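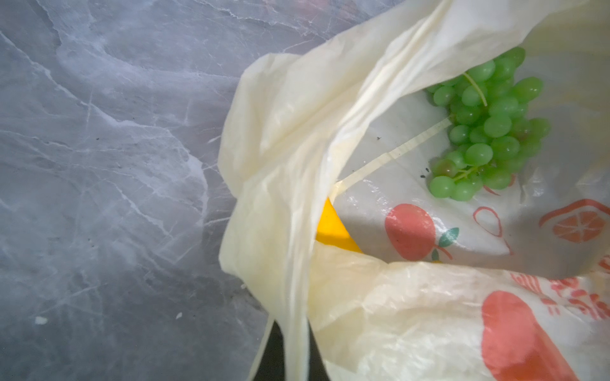

Green grapes, still in the bag.

Grape FAQ - Plumdale Pickup Shelf
Last updated Jun 14, 2026

We get the same grape questions every week once the season picks up so they're all on one page now. Read before emailing please.

When do grapes start?
First boxes in May if the truck is on time. Green ones first, red a bit later. Black when we can get them, no promises.

How many bunches can I take?
One per share. Two if you have a family share. If there are leftovers after closing, a sign goes up on the shelf and you can grab another.

Do I need my own bag?
Nice if you bring one. We have plastic ones by the scale, any color, whatever came in. Please take one and not four.

Are they washed?
No. Wash them at home, right before you eat them. Not before they go in the fridge - wet grapes go soft fast.

Best way to wash?
Colander, cold water, swish with your hand, drain. Pat dry with a towel if they're for a lunchbox. Some people use baking soda, fine, just rinse well after.

Can I leave them in the shopping bag?
For the ride home, sure. For an hour on the counter, sure. For the week, better not. A tied bag holds moisture and the bottom of the bunch goes first. Leave the top open or move them to a bowl or a box with holes.

Where in the fridge?
Back of a shelf, where it's coldest. Keep them away from onions, they pick up the smell.

On the stem or off?
On. They last longer. Snip off a little branch with scissors when you want some - pulling single grapes leaves a wet spot at the stem and that's where mold gets going.

One of my green grapes has a reddish patch. Bad?
Usually not. Green grapes can get a bit of a blush, often just sun. Feel it. Firm and smooth, eat it. Mushy, leaking or fuzzy, toss it and check the ones next to it.

What's the white dusty stuff?
Bloom. Natural coating, harmless, rinses off. Fuzzy is diffrent, fuzzy is mold.

The stem is brown, are they old?
Older, yes. Bendy green stem = fresher. Brown and dry, eat those first. Still fine if the grapes are firm.

Can I freeze them?
Yes and you should. Wash, dry really well, pull off the stems, spread on a tray, then into a freezer bag once hard. Not for little kids, frozen ones are a choking risk.

What about little kids and fresh ones?
Cut lengthwise, in quarters. Every time.

Are grapes OK for the dog?
NO. Not one. Raisins too. If your dog got into them call your vet right away, don't wait to see.

Mine were squashed when I got home.
Put them on top of the potatoes next time, not under. If they were squashed on the shelf already, tell us the same day and we'll swap or credit you.

Can I return the bags?
Clean and dry, yes. There's a bin by the Runport side door. No sticky ones, shake the crumbs out.

Who grows them?
Changes by week. Check the card on the box, its got the farm name on it.

Question not here?
Leave a note in the box at pickup or reply to the weekly email. We answer when we can, usually next day.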